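Kitchen Notes: do the new pan coatings earn their money?

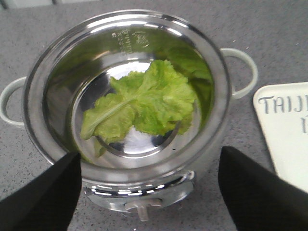
What the leaflets claim

Three leaflets came through my door in January, all selling cookware, and all of them used the word "revolutionary". I have been cooking for long enough to have seen several of these revolutions. Most of them ended up at the back of the cupboard under the sink.

The one that got people talking at the food club was for the Manditz range, which is sold on the strength of something called a Cirkine surface. The leaflet says it is "up to 100 times smoother" than ordinary pans. Smoother than which ordinary pans, and measured how, it doesn't say. I wrote to ask. The reply thanked me for my interest and enclosed another copy of the leaflet.

Then there is Voyle, whose selling point is a guarantee of 1000 uses. That sounded generous until Emlyn Meredith did the sum on the back of his raffle ticket. If you cook once a day, it runs out before the third birthday of a pan you were told would last you a lifetime. If you fry an egg in the morning and something else at night, you will get there in well under two years. I would also like to know how anyone is meant to prove they are on use number 999. The small print wants "a record of use", and I have not yet met the household that keeps one.

Emlyn bought the Voyle anyway. He says the eggs slide. I have had one of his eggs and it did slide, but so do mine, and I use butter.

What happens to the old ones

My main complaint is with the part of the leaflet that tells you to throw away what you have. Prokorus even offers a discount if you "retire" an old pan when you order, and when I rang to ask where the retired pans go, the man on the phone said he would find out. I am still waiting.

A plain steel pot with a sound base has very little in it that can fail. The handle can work loose, and it can be tightened. The inside can go rainbow-coloured, and a splash of vinegar sees to that. White chalky spots are from our water, and vinegar sees to those too. Burnt-on rice wants an overnight soak and a bit of patience. I am told some people boil up bicarbonate of soda for it, which may work or may simply pass the time.

Tomos Eynon disagrees with me on all this and asked for his side to be put in, so here it is. He says I am being unfair, that a coated pan uses less fat, that it is lighter for people with bad wrists, and that not everyone wants to stand at the sink with a scourer. The point about wrists is a fair one and I withdraw anything I said about it at the last meeting. I don't accept the one about fat. You can put less oil in any pan you like.

A word on reviews

The Manditz website boasts of 2557 reviews, nearly all of them with full marks. I read far more of these than was good for me. A great many were written within a day or two of the parcel coming. "Arrived today, looks lovely, can't wait to use it" is a review of a cardboard box. I went looking for people who had owned the thing for a year or more and found 7. Two were pleased, one had only used it for pancakes, and the other four were cross about the middle going dull and sticky. Seven people don't prove anything, of course, but I'd sooner hear from them than from the other lot.

If you are tempted all the same

Ask how long the guarantee is in years, and get the answer in writing. Check who pays the postage if it goes back, as pans are heavy. Look at whether the lid is included, because in the Manditz photographs there is always a lid and in the box, according to the listing, there isn't. And find out whether it can go in the oven. The Voyle can't, which Emlyn discovered after the crumble had been assembled.

I would also wait until the summer. All three firms say their January price is the lowest it will ever be, and I have the leaflets from last year saying the same thing with the same price on them.

Members who own any of these and have had them for more than twelve months are asked to bring them along next time, unwashed if they like, and we will fry an onion in each. Tomos is bringing the camping stove. Please leave your name on the sheet by the tea urn if you are bringing a pan, and bring your own onion.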